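Reading time: 7 min

4. Squad Selection and Preparation Between Formats

4.1 Background to the sample

The four clubs in the study (Nundow, Tallard, Endale and Kemard) play both the one-day and the twenty-over competition each season. The fixture list places the two competitions back to back, and in most seasons the gap between the last one-day match and the first twenty-over match is 3 days. In that time a club has to name a new squad, release the players who are not needed, bring in those who are, and hold at least one full practice.

We looked at 12 of these changeovers. For each one we collected the two squad lists, the practice plan kept by the coaching staff, and the scorecards of the first three matches in the shorter format. We also spoke to head coaches and senior players. Interviews were held at the home ground of each club, usually after morning training, and were recorded with the consent of the person interviewed.

Players who appeared in both squads are called "carried" players in what follows. Players who joined only for the twenty-over matches are called "new" players, even where they had represented the club in earlier seasons. Overseas signings were treated in the same way as local ones.

4.2 How much of the squad changes

The clubs differed a good deal in how many players they replaced. Nundow and Endale kept most of their batting order and changed their bowlers. Tallard did the reverse in two of its changeovers, keeping a settled seam attack and bringing in hitters for the middle order. Kemard made the fewest changes of the four, and its coach told us that he preferred to ask carried players to alter their game.

Captaincy is a separate matter. In 7 of the changeovers the club named a different captain for the shorter format. The coaches gave us several reasons for this, the most common being that the one-day captain was not certain of his place. A change of captain tended to go with a larger change in the squad, but the sample is too small to say more than that.
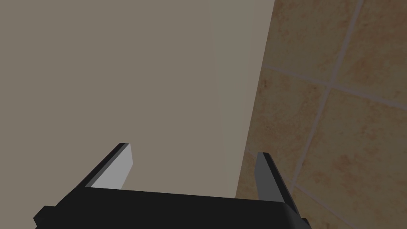 Figure 3. Simulated view of a two-finger gripper.

Recent results did not seem to explain the number of changes. Clubs that had lost heavily in the one-day competition made no more changes than clubs that had done well. Selection for the twenty-over squad had often been settled weeks earlier, and contracts left little room to react to form. One Tallard selector said that the squad had been "on the wall since April" and that a poor run in the other format would not have moved a name.

4.3 Use of practice time

Practice plans were coded by activity. We used five headings: net batting, net bowling, fielding, match scenarios and team meetings. Travel and gym work were left out, as the clubs recorded them in different ways and Kemard did not record them at all.

The main session before the first match followed a similar pattern at each club. Fielding came first, followed by nets, and the session closed with a match scenario in which batters were given a target and a number of overs. Endale ran its scenario under lights whenever the ground staff could allow it. The others trained in the afternoon. Nundow's plan for one changeover shows the session moved from Wednesday to the following morning on account of rain, with the team meeting brought forward to fill the gap.

Carried players spent less time in the nets than new players. This was expected, as they had been playing competitive cricket up to that week and the medical staff wanted to limit their bowling loads. New bowlers were given longer spells and were more often asked to practice with an older ball. At Tallard, new batters faced the club's own death bowlers for up to 50 deliveries each.

Team meetings took up more of the schedule than we had thought they would. Several players described the first meeting after the changeover as the point at which the earlier competition was put aside. Amirul Sembiring, who coded the interview transcripts, found that carried players spoke about the previous format far more than new players did, and usually in terms of particular dismissals or dropped catches. New players talked mainly about their roles. Coaches at two clubs said that they kept video of the one-day matches out of the first meeting for this reason.
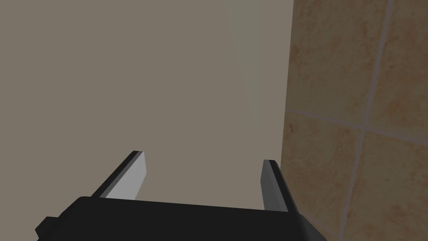
4.4 Limits of the data

The practice plans show what was intended and may not match what took place. Where a coach had written corrections on the plan we used the corrected version, but we had no means of checking the others. Interviews at Endale were held later in the season than those at the other clubs, and memories of the changeover may have been colored by the results that followed.

Scorecards from the first three matches give only a rough measure of how well a squad had adapted. Pitch conditions and the strength of the opposition varied, and we made no attempt to correct for either. The comparison in Section 5 should be read with this in mind.

Related articles
Bowling loads in short tournaments
Captaincy changes and team selection
Fielding practice in domestic cricket

Contact | Copyright | Back to top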